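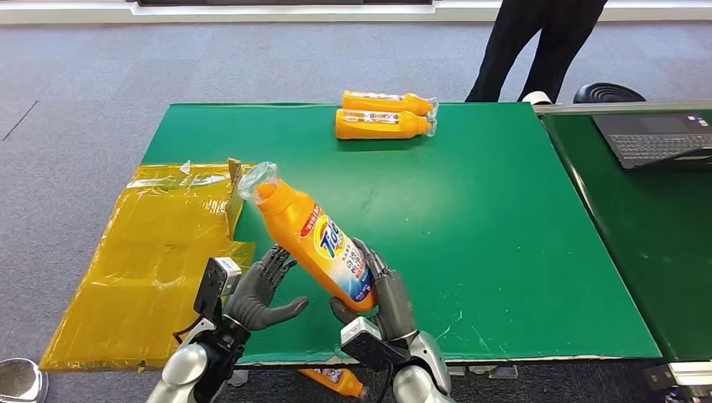 Aba Adjei wanted to know how much of it was rehearsed. She put the question before the host had finished welcoming people, and the host, who had a slide on this very matter and had hoped to reach it in his own time, said that it depended on what she meant by rehearsed.

# Chapter 6: Going to the Demonstration

It does depend, and most of this chapter is spent on the ways. If you work in automation for any length of time you will be invited to demonstrations. You will be given a badge, a coffee and a place to stand, and you will be shown a machine doing something on a day chosen by the people who built it. Chapters 1 through 5 gave you the vocabulary for grippers, sensing and control. None of that will help you much if you spend the visit nodding.

The open day that Adjei attended was held by Grivari on 31 March 2019, at its workshop in Brestesus. The program promised bottle handling with two hands, a talk and lunch. Lunch ran long. Adjei had come from Flokosel, a packing firm with 725 employees and a warehouse full of objects that do not like being picked up, and she had 15 minutes between the talk and her train. She used them well, and her notes supply most of the cases below.

A bottle is a harder test than it looks, and a visitor should know why before walking in. It is heavy when full and flimsy when empty, its weight shifts as it tips, and its handle was designed for a customer with a thumb. Grivari had picked Tide, in the big orange bottle, and the pose worth studying is the one with the right hand curled around the lower end while the left is open, fingers spread, not yet touching. A one-handed hold and a two-handed hold are separate problems, and the change from one to the other is a third. Adjei wrote "which hand is carrying?" in her notebook and underlined it 2 times. You should ask the same thing, preferably out loud.

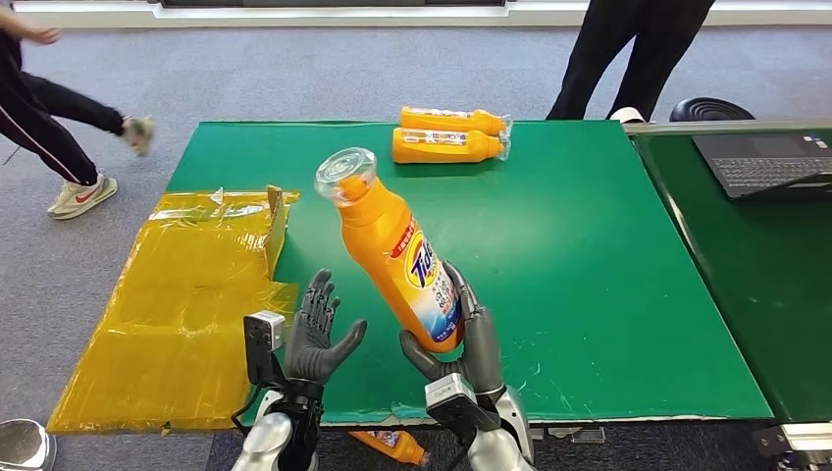

Speed is the subject on which hosts are most generous and visitors most easily pleased. A cycle time means little until you know where the clock starts, and at many open days it starts after the hard part. Ask what counts as the beginning of a cycle, and ask again about the end. A bottle on its side on the floor under the table belongs in this conversation too - does a dropped item stop the clock, count as a failure, or simply leave the data set? Adjei asked. The host said it was a good question, a phrase we shall meet again in Section 6.2.

## 6.1 Before You Arrive

Write to the host and ask for three things: the list of objects to be handled, the number of attempts planned, and the name of the person who will be nearest the stop button. The first two may be refused politely. If the third is refused, stand farther back.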